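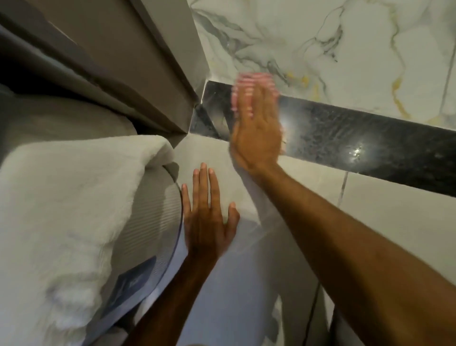 24th September

Korum handset, second prototype board. Battery drain again. Left it on the bench overnight with the screen off and Wi-Fi on, SIM out. Lost 11 percent by morning, same as the first board, so the new regulator is not the fix.

Put the Basia firmware from July back on and repeated the run with the radio off. Lost 2 percent. Will do radio on with the July build tonight before blaming anything.

Camera: rear module hunts for focus on plain pale surfaces and on anything shiny. Dark stone is worst. It locks on the glare and stays there. Raised the contrast threshold from 294 to 700 and the hunting stopped on the gray card, but close-up focus got slow, almost a full second. Not usable as is. Try a value in between. 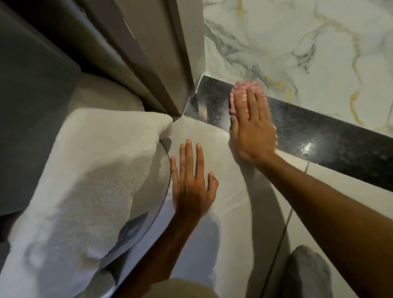
Pink pad on the black speckled strip, white floor tiles.

Dristby sent the revised back covers. Fit is better at the top edge, still a gap by the volume key. The power key clicks now. Put one cover aside for the drop test and marked it inside with a paint pen.

Zerouali display samples: touch misses along the left side when the charger is plugged in. Only with the short cable. Swapped cables twice, same result. Need a scope on the ground line.

To do:
Overnight run, July build, radio on
Focus threshold, three more values
Ask Dristby for the drawing of the volume key cutout
Longer cable for the display bench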